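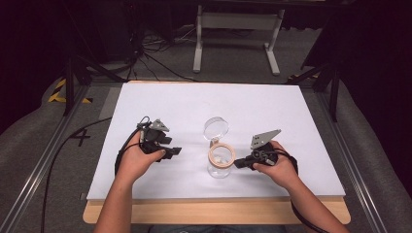
Dilek Baysal keeps 46 jars in a kitchen that was never meant to hold them. They stand two deep on the shelves over the sink, and the overflow sits on top of the refrigerator. Rice, lentils, bay leaves, dried apple, three kinds of salt. She moved to Inden in November with most of them wrapped in dish towels.

The ones she uses every day are plain clear glass with straight sides. "I want to see what I have," she says. "If I can't see it, I buy it again."

Storage jars sell on their lids. Screw caps hold well but take two hands. Loose lids are quick and get broken. Between them is the hinged lid, a glass disc that swings up on a wooden ring around the mouth and stays there while you scoop. Baysal likes that there is no lid to put down on a floury counter. She doesn't like cleaning it.

"The ring is where the crumbs go," she says.

Joscha Kasten has sold kitchen goods in Dullitz for 11 years, and he hears the same thing at the counter. People put the whole jar in the dishwasher, and after a few months the wood turns gray and starts to lift. He tells them to wash the glass by hand and wipe the ring with a damp cloth, then leave the lid up overnight before anything goes back in. A little food-safe oil twice a year helps. Customers nod at this part, he says, and few of them do it.

Size matters more than most buyers expect. Kasten's best seller holds 1000 milliliters, enough for a standard bag of sugar with some room at the top. Baysal prefers smaller ones for nuts and seeds, which go stale faster than she can eat them.

She empties a jar completely before she refills it. The last few bits at the bottom get tipped onto a white board, where she can check them for moths, and then go into soup or the trash. Her grandmother in Tekin just poured the new on top of the old – "and we all lived," Baysal says – but she has lost one big batch of flour that way and doesn't care to lose another.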